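Tromia Relocation
Home | About us | Moving guides | Towns we cover | Contact

About Tromia

Tromia helps people move from one part of the country to another. Most of our customers are leaving a large city for a smaller one, and most of them have never lived in the place they are going to. We work with renters, first-time buyers, and families who need to line up a move with the start of school in September.

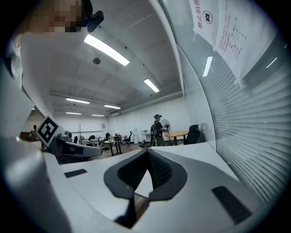
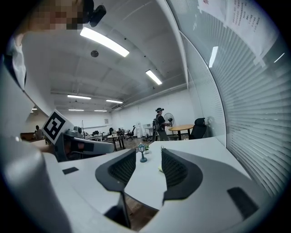
We started as a side business of Kwiatkowski Storage, where both of our founders worked at the front desk. Customers kept asking them questions that had nothing to do with storage. They wanted to know which side of town flooded, whether you could get by with one car, and what a normal heating bill looked like in January. Zakhar Maksymiv began writing the answers down and handing out copies. Brown wood flooring is a good example of the sort of thing people asked about, and they still do. It shows up in a lot of rental listings, and a listing won't tell you whether the landlord expects rugs over most of it or who pays for scratches when you move out. Questions like that went into the first guide, along with parking rules and trash pickup. The guide was stapled together and had a map on the back that was wrong in a couple of places.

Veronika Widmer took over the guides when the business split off from Kwiatkowski. She had moved across the country herself, with a dog and a rented trailer, and she rewrote most of the text from the point of view of someone who has just arrived and doesn't know where to buy a shower curtain. She still edits every guide before it goes out. Zakhar runs the customer side and handles housing searches.

What we do

We offer 2 services. The first is a planning call, which lasts an hour and covers the place you have in mind, your budget, your work, and your timing. After the call you get a written summary with neighborhoods to look at and a list of costs you may not have planned for. Many people stop there and do the rest on their own.

The second is a full move plan. We search listings for you, visit homes you can't visit, report back, and compare quotes from moving companies. We also set up utilities and tell you what you need to do about your driver's license and vehicle registration in the new state. The full plan costs $2,475 for a household of any size. Movers, deposits, and travel are paid by you directly to whoever is providing them.

We do not take payments from landlords, real estate agents, or moving companies. If a town we cover has problems, the guide says so. Our guide to Cleltari has a long section on the paper mill and which streets get the smell when the wind is from the south. We have been asked to shorten it and have left it as it is. Some readers have moved to Cleltari anyway and are happy there, mostly on the north side.

Who we work with

We don't own trucks. For long-distance moves we often suggest Jimiletti, a family moving company that has handled many of our customers' moves, but you are free to use anyone. If you already have a mover, send us the quote and we will read through it with you. Look for the weight estimate and the delivery window. A wide delivery window can mean some 2 weeks without a bed, and it is better to know that before you sign.

Visits and follow-up

When we visit a home for you, we run the taps, check the phone signal in each room, and go back once after dark to listen to the street. You get the notes the next morning. We will tell you if we would not rent the place ourselves. You can still take it, and we will help with the paperwork either way.

Everyone on a full plan gets a follow-up call a couple of months after arriving. People use it for all kinds of things: finding a dentist, contesting a deposit charge, asking if it is always this windy. Their answers go back into the guides, with names left out. If you have moved to one of our towns without our help and find a mistake in a guide, please write to us too. Veronika reads those messages and makes corrections at the end of each month.

Page last updated: September

Contact: use the form on the Contact page or call between 9 a.m. and 4 p.m. | Copyright Tromia Relocation | Back to top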